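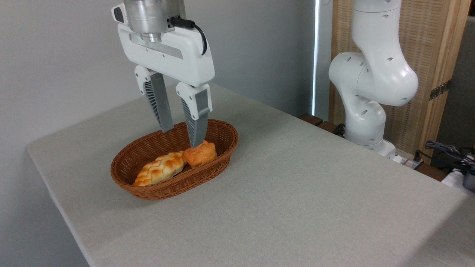
Can the rolls be shaped the night before and baked on the morning of the breakfast?
Shape them by nine, cover the trays and put them in the fridge, then take them out at five and bake once they have puffed up.

From: Niamh Hegarty
To: Wernthorpe Bakers list
Date: Monday, April 12, 2021
Subject: Re: Rolls for the hall breakfast

Senthil Lobo wrote:
> I did a trial batch in March with the usual dough and left the trays
> on the bench overnight. They spread into each other and tasted sour.
> Is it the yeast, or should I be cutting the rising time? Also, do we
> have a final number yet? Somebody told me 143, which seems high.

Senthil,

The yeast is fine. A full night on the bench is too long for that dough, especially with the heating left on in the hall kitchen. Halve the yeast if you have to leave it out, but the fridge is easier. I use 5 grams of instant yeast to a kilo of flour and it has not let me down yet.

143 is the number of rolls, not people. We have nearly 40 signed up and Aisling wants enough left over for the freezer. I would scale them at 70 grams. Anything bigger takes up too much room on the trays, and the centre ones come out pale.

For colour, brush with egg and a little milk just before they go in. The hall oven runs hot at the back, so turn the trays halfway through. Colm had it set to 200 last time and the back row caught – 190 is plenty.

Line the baskets with a clean tea towel and let the rolls cool first, or the bottoms go soft. Butter and jam are looked after. Could whoever has the second dough scraper please bring it back? It has green tape on the handle.

I still need one more person for the early bake. Reply to me and not the whole list, please.

Niamh H.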